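10/01/2021 — Fandar cell, long fingers vs. stock pads

Swapped the stock pads for the long tapered fingers on both arms. Controller still on the Noh build, rate left at 1000 Hz. Ran 30 box lifts with each set, same script, same grip force.

Stock pads lost the carton on the handover more often than I'd like, mostly when a flap got between pad and wall. Long fingers reach past the flap but put the load on a narrow strip, so watch for creasing. Left arm tends to close before the right is lined up. Log is 1676.

To do:
- retest with the Flureo wrist camera settings, exposure down 2 stops
- tidy the cable off the left arm — it runs over the work area
- order spare pads, grey ones if they have them

Box held off the table by the left gripper in both: 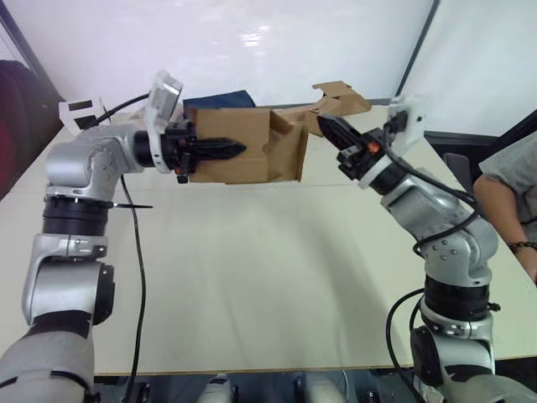
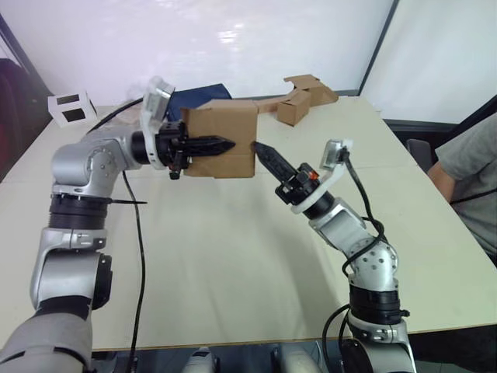
— D. Zeltberg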